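Atisstead Allotments and Gardens Newsletter, June

DO YOU REALLY NEED A RAISED BED?

Every spring the catalogues tell us that digging is finished and that anyone with sense now grows in boxes. I have had two raised beds on my plot for a few years, next to the ordinary ground, and I remain to be convinced.
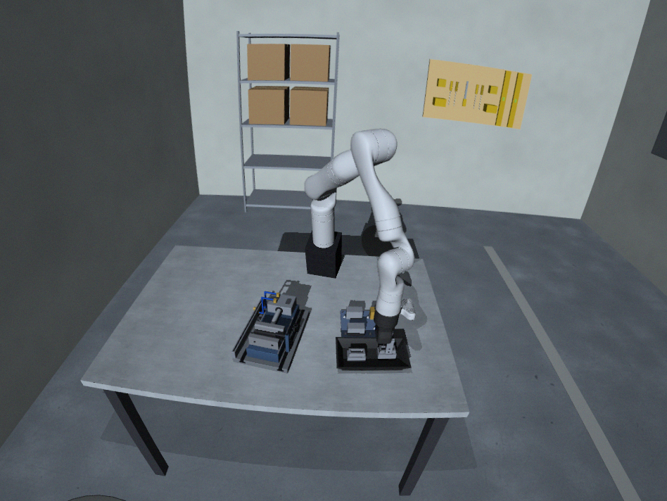

Raised beds cost money before you have grown a single radish. The Londia kit I looked at was 62 pounds, and that was without anything to put in it. Filling it took nearly 35 bags of compost, which I carried from the gate one Sunday while Natalina Sartori offered advice from her deckchair. For seedlings I would sooner spend the money on trays. A plain black rectangular one on a table, like the one the white arm is reaching into, keeps small plants at a height your back will thank you for, and you can move it when the weather turns.

Then there is water. A box of loose compost drains quickly, as the sellers like to say, and in a dry spell that means you are up there with the can at seven in the evening while your neighbour's beans, in the ground, look perfectly happy. My courgettes in the box sulked all through last summer. The ones in the clay did not.
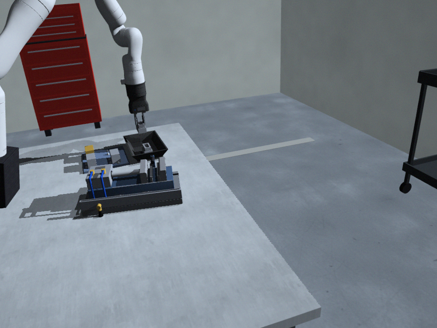 Are raised beds ever worth the money? On ground that floods, or for anyone who finds bending hard, they probably are.

Ermanno Dal Bello has the wet corner by the ditch and his boxes have given him carrots where he used to get mud. I grant him that. But most of us are on the slope, where the soil is heavy but decent, and a barrow of manure in autumn does more good than a set of planks.

I am also doubtful about the claim that slugs can't be bothered to climb.
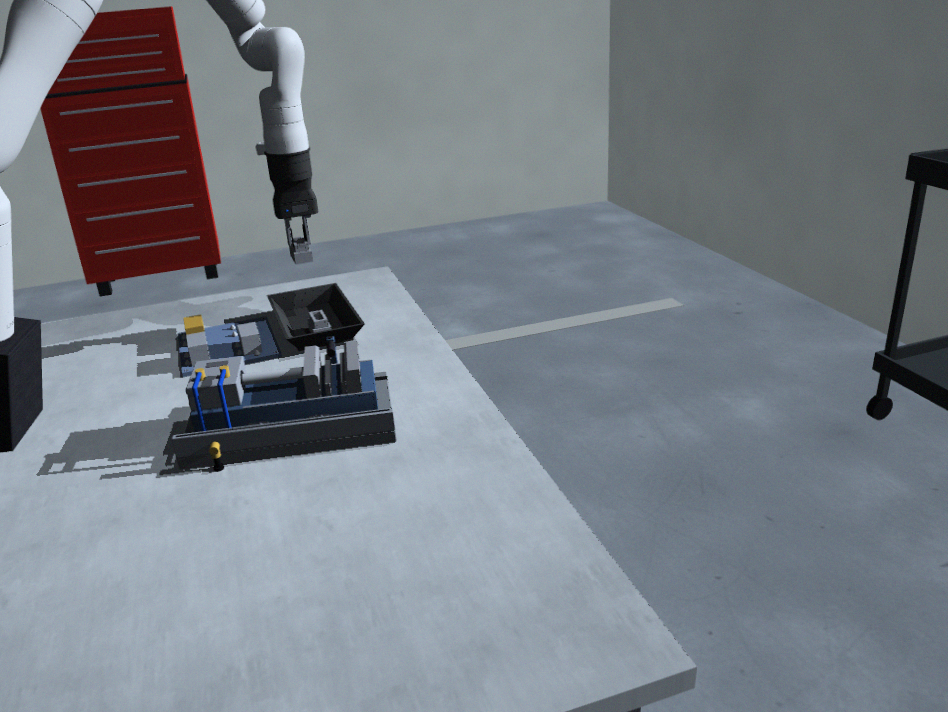 Mine climb. They go up the side after dark and spend the day tucked down between the board and the compost, cool and out of reach. Copper tape slowed them for a week or so - or perhaps it was just a dry week. I lost a whole row of lettuce either way.

If you are still set on building one, borrow a neighbour's for a season first. Half of mine is free until September, and you are welcome to it if you bring your own watering can.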